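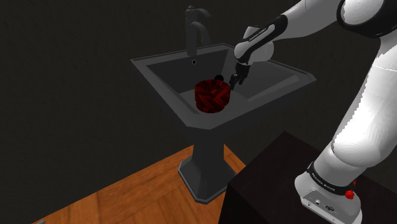
Technical Publications Editor, Zavilow Garden Rooms

Reading time: 2 minutes

Section 8: Fitting the Telar partition

1. Check that the floor track is level along its full length.
2. Lift each panel into the track, starting at the wall side.
3. Leave a gap of 8 mm at the ceiling – this allows for movement in the roof.
4. Tighten the seven fixing bolts by hand, then with the key supplied.

Caution: Panels must be lifted by two persons.

Note: For rooms with a Nazari sliding door, see page 107 first.

Comments

Flavby: Is the key the same for the older track?

martin_k: Step 3 saved my ceiling, thanks.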